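4.2 Wired and wireless access in the rented flats

The second part of the survey concerned how tenants reach the internet inside their homes, and who pays for the equipment. In the literature on housing quality this question is usually treated together with heating and electricity, as one item in a list of services. We consider that it deserves a separate treatment. A tenant can see before signing whether a flat has radiators in each room, but it is much more difficult to see whether the socket in the hallway is connected to anything.

Of the 3,395 households contacted in the two towns, 1,586 returned a form that could be used. The response was better in Tukholm than in Susdale, where a large share of the addresses were student lets and the forms were often sent back unopened. We did not correct for this difference in the present section, and the reader should keep it in mind when the two towns are compared.

The first result is simple. In both towns most tenants use a wireless connection for everything, also for work, and a minority use a cable for at least one device. The tenants who use a cable are mostly those who work from home for a part of the week. Age had little influence once work from home was taken into account, which was against our expectation. The size of the flat had some influence, but only in the older blocks, where the inner walls are of brick and the signal from the hallway does not reach the last room well.

The second result concerns the condition of the wiring. We asked tenants whether the building had network sockets in the rooms, and whether these sockets worked. In the Ferri estate in Tukholm, built with sockets in each bedroom, 135 households told us that one or more of them had never worked during their tenancy. Several wrote in the free field that they had reported the fault and had been advised to buy a stronger wireless router. The owner of the estate does not keep a list of such reports, so we could not compare the answers with a second source.

In Susdale the situation is different. The older houses there had no network wiring at all, and what exists today was put in by tenants, one after another, along skirting boards and through door frames. When a tenant leaves, the cable usually stays. The next tenant does not know where it goes, and in many cases does not use it. We visited 18 of these flats in November, after the forms had been collected, and we found cables which ended behind a wardrobe or under a carpet without any plug. It was not possible for us to say how old they were. The tenants were in general surprised that we wanted to look at them.

A difficulty during the visits was the vocabulary. Many tenants used the word "cable" for the power lead of the router, for the telephone line and for the network cable, without distinction. In the form we had written "network cable (Ethernet)", and this was not enough. For the second round, planned in the Grudura district, the word will be explained by the interviewer before the first question is read. We also intend to ask separately about the plug, as a broken plug is a common fault and a cheap one to repair, while a break inside the wall is neither.
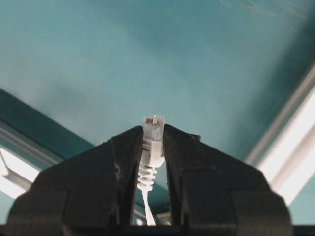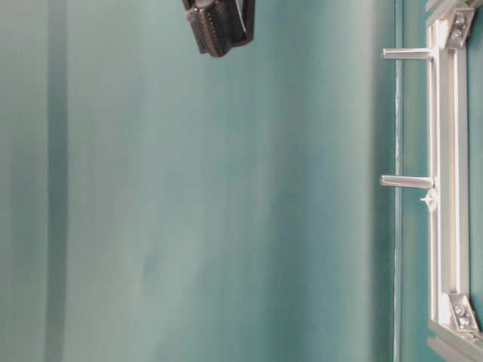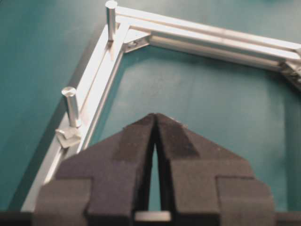
Figure 4. Ethernet cable with its RJ45 plug (first picture); other views from the same place (second and third pictures).

The question of payment was more sensitive than we had foreseen. Where the contract mentions internet access at all, it is normally in one sentence, and this sentence speaks of "availability" without saying to which point in the flat. Tenants understood it as a promise that each room would be served. The landlords whom we asked understood it as a line reaching the building. Neither reading is excluded by the text. We found no contract in which the repair of inside wiring was given clearly to one of the two parties, and in practice the cost was carried by the tenant, or the repair was not made.

It would be too early to draw from this a recommendation for the model contract used in both towns. The forms tell us what tenants believe about their wiring, and the visits cover only a small number of flats in Susdale and none in Tukholm. A technical inspection of the Ferri sockets has been requested, and the owner had not replied when this section was written. The answers on monthly cost, which were collected with the same form, are treated in Section 4.3.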